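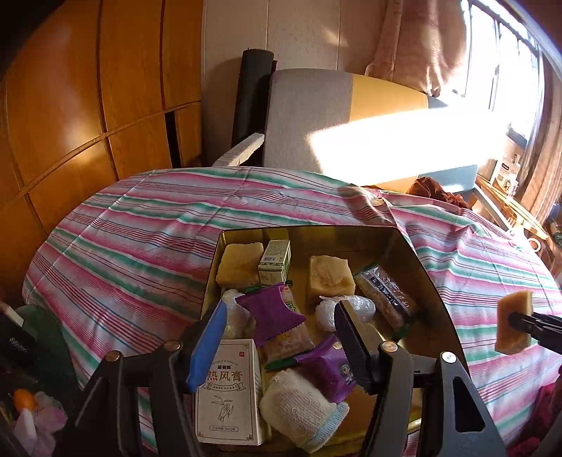 The gold bin on the striped cloth, with the purple packets in the middle.

We have had a snack drawer in the kitchen since we moved to Dimwood, and for most of that time it has been a mess. It is the second drawer down, next to the cooker, and it is too shallow for anything that stands upright. Packets slide to the back and go over the edge into the saucepan drawer underneath. In August I took the whole thing out to look for a missing tea strainer and found 5 packets down there, all open, all stale.

So the snacks now live in a bin. It is a deep rectangular thing, gold, with a shiny inside, and I had been keeping it in the hall cupboard with gloves in it. The gloves have gone into a carrier bag for the time being. I know that only moves the problem along.

I did the sorting on the big table because the worktop is too narrow. The striped cloth is the pink and green one that Menaka Hettiarachchi gave us when she cleared out her flat. I have never managed to get the fold lines out of it. It lives folded up in a drawer, I iron it twice a year at most, and the creases come back in the same places. It also bunches up whenever you push something heavy across it. I like the colours, though, and it washes well.

The rules I settled on are fairly simple. Cartons stay in their boxes if they are small, because once the little bags are loose I can't tell what is what or when it goes off. Packets lie flat. Anything open gets eaten that week or goes in the tin on the shelf. Nothing goes in that needs cooking, so no noodles, and no stock cubes either, which used to drift in there for reasons I never got to the bottom of.

The cartons were easy. The white one with the fancy corners went in the near left part, and the small white and green one is over on the far side. The long clear packet with the black label only fits properly along the right side. The two purple packets ended up in the middle, almost touching, and those will be the first to go. They always are. Mizanur eats them standing up with the fridge door open.

Mizanur Cassim, for anyone new to this blog, is the person I share the house with, and he does most of the food shopping. He goes to the Ruawai shop on the way back from work, and he buys snacks the way other people buy milk. I worked out that we had been spending up to 90 pounds a month there, and a fair bit of that was on things we already had and couldn't find. He disputes the figure. I have the receipts in an envelope.

He also thinks the bin should have dividers. There is a set in the Skomau catalogue that would probably fit, but they cost more than I want to pay for strips of plastic, and the packets are all different lengths anyway. I would be moving the strips every time the shopping came in. For now I am leaving it open and seeing how it goes.

One thing I would do differently is wipe the bin out before starting. The shiny surface shows every fingerprint and I only noticed when half the food was in. I did wipe it in the end with a damp cloth, then dried it with a tea towel, which meant taking everything out again and putting it back in a slightly worse order.

The empty drawer now holds the tea towels and the good scissors. The tea strainer has still not appeared. I bought another from Ristine, the hardware place by the station, and the handle is already a bit bent.

Next on the list is the spice shelf, which has two jars of ground cumin and no lid that fits either of them. I may leave that until the weather is better and I can have the back door open, as the whole lot makes me sneeze.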